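Can a robot tidy up yet? I went to find out
03/05/2023
By the Worbridge shop-floor correspondent

I've been nagging the Flirkonov people in Worbridge for months to let me see their tidying trials, and last week they finally gave in! The question is simple enough: could a machine clear up after the kids, or fill a shelf at the end of a shift?
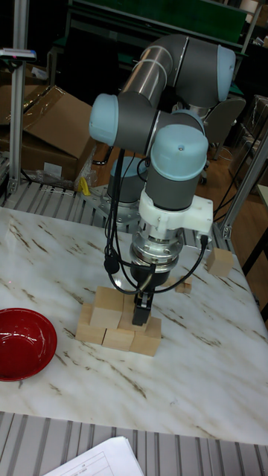
My own toddler can wreck a tower in a second and I'm the one on my knees afterwards, so I do have a stake in this. Flirkonov (who are working with Stuvik, the shelving firm) have set three goals for June:

1. Stack wooden blocks into a small pyramid, two on top of three. Sounds like nothing, but cubes have to sit square or the top ones slide.

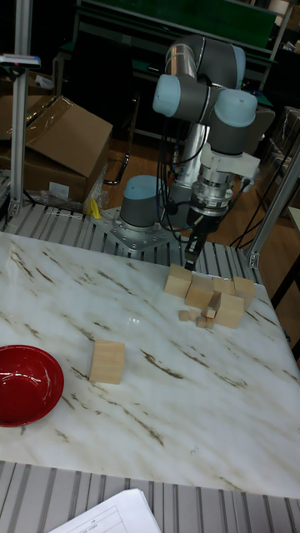

2. Sort out a jumble, big cubes and little ones together. This is the one I'd pay for, frankly. 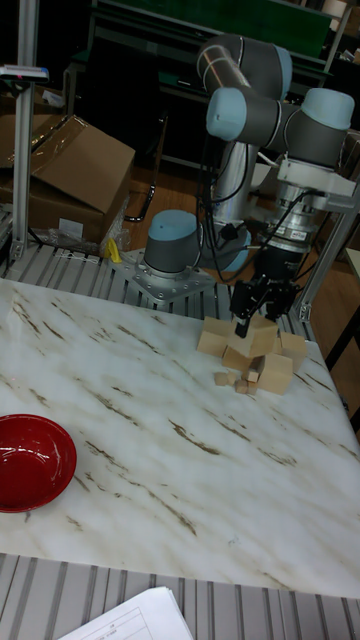

3. Do either job in under 90 seconds, 20 times running. The team told me their best streak so far is 8, which cheered me up a bit (my job's safe).

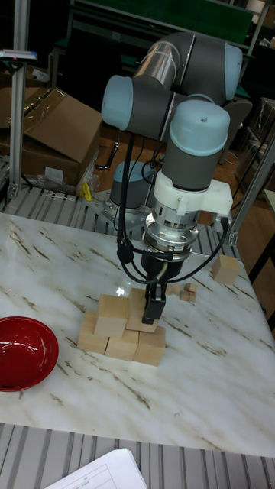

So will it be doing my living room by Christmas?
Not a chance, the team say, though they think shop shelves could come first, and Stuvik wants a trial at its Wada branch.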